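自己卖房怎么写房源描述（不找中介版）

更新于30/08/2020

先说结论，急的人看这段就够：标题写清楚户型和最大的一个卖点，正文先写事实再写感受，缺点写一条，费用写全，最后留看房时间。其他都是细节。

我去年卖了城东一套老房子，没走中介，自己挂的。第一版描述写得很烂，挂了一阵基本没人问。后来重写，才开始有人约看房。帮忙改稿的是Thu Phí，她以前在Dhillon做房源编辑，一晚上给我划掉大半。下面的步骤大部分是她教的，小部分是我自己踩坑踩出来的。写得急，有错字见谅。

动手之前要准备的东西

房产证，看面积和登记用途。别凭记忆写。我记了十几年的面积是错的，套内和建面搞混了。
最近一年的物业费单、取暖费单。
装修过的话，翻一下合同或者收据，年份要能对上。
换过的大件：热水器、窗户、空调、燃气灶。哪年换的写在纸上。
一张户型图。手画也行，标上尺寸。

还有一样，卷尺。真的要量。买家问冰箱位多宽，你答不上来，人家就去看下一套了。

第一步 写标题

平台给的标题字数很少，Jatwood上好像手机端还会再截一截。所以最重要的放最前面。

格式就一个：小区或路名 + 户型 + 一个卖点。

我第一版：温馨舒适 诚心出售 看房方便 价格可谈
改完：梧桐里 两室一厅 南北通透 带地下储藏间

第一版里没有一个词能让人知道这是什么房子。"温馨""舒适"这种，全部删。"诚心出售"也删，不诚心你挂出来干嘛。

卖点只挑一个。挑不出来就问邻居，问他们当初为什么买这个小区。我问了楼下的，她说储藏间，我自己根本没想到，一直当放破烂的地方。

第二步 开头两行

列表页只显示正文开头两行，后面的要点开。这两行写事实：几楼，共几层，有没有电梯，朝向，面积，哪年的楼。

比如：
六层楼的三层，无电梯，1998年的楼，套内68平，客厅和主卧朝南，厨房朝北带窗。

没了。不用形容词。没电梯就写没电梯，别藏。藏了人家跑一趟，爬到三楼喘着气，心情已经不好了。

第三步 按走进门的顺序写房间

很多人写描述是想到哪写到哪，先写主卧再写阳台又跳回厨房。读的人脑子里搭不出来。

按开门以后的顺序走：
玄关 → 客厅 → 厨房 → 卫生间 → 次卧 → 主卧 → 阳台

每个房间一到两句。写三样：多大、采光、留下什么。

客厅：4.2米乘3.6米，南窗，下午有太阳。沙发不留，电视柜留。
厨房：L形台面，北窗，能放双开门冰箱（冰箱位宽95厘米）。灶和烟机2017年换的，都留。
卫生间：明卫，有窗。淋浴，没浴缸。洗衣机位在这里。

厨房多写一句。我发现来看房的人在厨房站得最久，开柜门，拧水龙头，问碗放哪、锅放哪、台面够不够切菜。所以收纳写具体，几组吊柜，几个抽屉，水槽是单槽还是双槽，水槽旁边留没留沥水的地方。 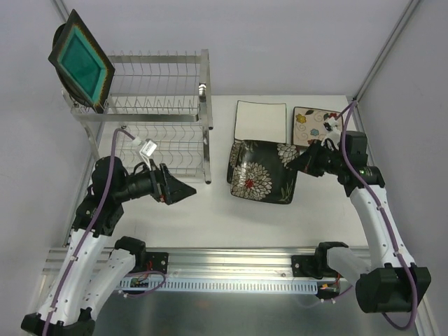

写尺寸的时候统一单位，要么全用米要么全用厘米。我原稿里混着来，有一处还少写了小数点，一个次卧变成了28米宽。有人截图发群里笑，也算是流量吧。

次卧容易写虚。放不下双人床就直说放1.2米的床加一张书桌。写成"可做书房可做儿童房可做客房"，读的人会自动理解成很小。

阳台写封没封，晾衣杆在不在，能不能放洗衣机（有没有上下水）。

第四步 大件和年份

单独列一段，不要混在房间里。买家会拿这段来算自己接手以后还要花多少钱。

热水器 2018年换，燃气
窗户 主卧和客厅换过断桥铝，次卧没换
电路 重新走过，卫生间除外
暖气 集中供暖，暖气片是老的，不漏
防水 卫生间2016年重做

没换的也写。"次卧窗户没换"这几个字我犹豫了很久，后来来看房的人有两个主动说，看到这句才觉得其他的应该也是真的。

年份记不清就写"具体年份不详"。不要编。后面签合同，这些描述有可能被拿出来对。

第五步 写一条缺点

Thu Phí坚持要的。我当时不同意，吵了两句。

她的意思是，每套房都有毛病，读的人也知道有。一条都不写，他就自己猜，猜出来的一般更严重。写一条真的、不致命的，放在正文靠后的位置。

我写的是：早上七点多楼下幼儿园送孩子，会吵二十分钟，停车也乱。

这条反而招来一家要上那个幼儿园的。

哪些不算"一条缺点"要当面和书面都说清楚：漏水、结构改动、产权有纠纷、有抵押、有租约没到期。这些是必须告知的，跟写得好不好看没关系，别放在卖点写作里玩花样。拿不准就问律师，或者去登记中心窗口问。

第六步 费用和税

写清楚这几项：
挂牌价，含不含储藏间、车位
满几年，是不是唯一住房
物业费每月多少，交到哪个月
有没有贷款没还完，怎么解押
户口能不能按时迁走

税费各地不一样，政策也变，不要在描述里替买家算总数。写条件就行，他自己会去查。我见过有人写"税费极低"，结果买家到窗口一算，当场不买了，定金扯皮扯了一个月。

储藏间特别说一句：有没有单独的证。没有就写"无独立产权，随房使用"。我那个就没有，写了，没人因为这个压价。

第七步 图和文字对上

描述里提到的每个卖点，都得有一张图。反过来也一样，图里能看到的东西如果不留，要写不留。我图里有个吊灯，是我妈的，忘了写，签约那天对方以为包括在内。最后给他了。心疼到现在。

顺序也跟文字一样，按进门的顺序放。第一张放客厅或者你标题里那个卖点，不要放小区大门，不要放地图截图。

拍之前收拾：
台面清空，最多留一样
马桶盖放下来
冰箱上的便条、证件、孩子的奖状拿走，隐私
垃圾桶挪开
窗帘全拉开，灯全打开

上午十点到下午两点之间拍。手机横着拿，举到胸口高度，站在墙角往对角拍。广角别开到最大，墙会弯，看房的人进门第一句就是"怎么比照片小这么多"。

关于平台

我挂了2个地方，Jatwood和Grurkau。Grurkau上传的时候会把换行吃掉，一大段糊在一起，要在后台手动再敲一遍回车。传完一定用手机打开看一次，别只在电脑上看。

Drarnness我没用，听说要押金，不清楚现在还是不是。

改描述会不会影响排序，说法很多。我的经验是小改没事，改价格会重新排一次。频繁改价就别了，老买家都盯着历史价格看的。

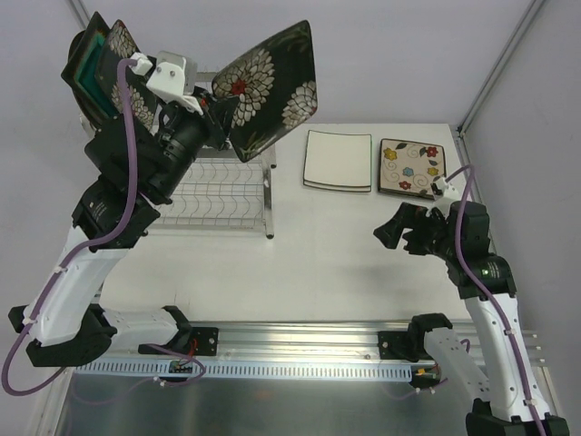 第八步 删

写完放一晚，第二天删。

要删的词：豪华、尊贵、绝版、仅此一套、急售（除非真急）、错过不再有、业主好说话、随时看房（你又不是真的随时）。
要删的符号：连续感叹号、星星、火焰。
要删的句子：任何一句放到别的房子上也成立的。

最后这条最好用。"交通便利"放哪都成立，删，换成"到地铁口步行九分钟，我走的，不快不慢"。"配套齐全"删，换成"楼下菜场早六点到晚七点"。"学区好"更要小心，划片每年可能调，只写"目前划片为某某小学，以当年公布为准"。

我的成稿，标点不算，比初稿短了一半还多。

第九步 念一遍

出声念。念着卡的地方就是写得不顺的地方。最好找个没来过你家的人念，念完让他把户型画出来。画错了就是你没写清楚。我找的同事Vasco Barros，他把厨房画到了阳台外面，于是厨房那句重写。

第十步 联系方式和看房时间

写固定时段，例如：工作日晚七点到八点半，周末上午。别写电话随时打，你会后悔的。

留平台的虚拟号，不要留微信。我留过，加进来的大半是中介。想挡中介就写"中介勿扰"，没什么用，但是能让你挂电话的时候理直气壮一点。

看房前准备一张纸，把第四步和第六步的内容打印出来，来一个给一张。人家一天看好几套，回去全忘，有这张纸的那套会被多聊几句。

完整模板，直接抄

【小区】【户型】【一个卖点】

【总层数】的【所在楼层】，【有/无】电梯，【年份】的楼，套内【】平，【朝向】。

进门【】。客厅【】米乘【】米，【采光】。厨房【】，【收纳】，【留什么】。卫生间【】。次卧【】，能放【】。主卧【】。阳台【封/没封】，【】。

换过的：【】（【年份】）。没换的：【】。

【一条缺点】。

价格【】，【含/不含】储藏间和车位。满【】年，【是/否】唯一。物业费【】，交到【】月。贷款【】。户口【】。

看房时间：【】。

几个被问过的问题

描述多长合适？
手机上划两屏以内。再长没人看，看的也是来挑刺的。

房子空着怎么写？
一样写，加上哪天起空的、水电停没停。空房要特别注意尺寸，没有家具做参照，看的人判断不出大小。

有租客怎么写？
租约到哪天，租客愿不愿意配合看房，押金怎么交接，写上。租客的优先购买权先处理好再挂，这个别偷懒。

别人家描述写得很夸张，我这么老实会不会吃亏？
点进来的人可能少点。来看的人靠谱一些。我这套最后成交的那家，来看第一次就带了卷尺，说看你写得这么细，想核对一下。量完都对，差的那点是我踢脚线没算。

先写到这，议价和签合同那部分另开一篇，还没动笔。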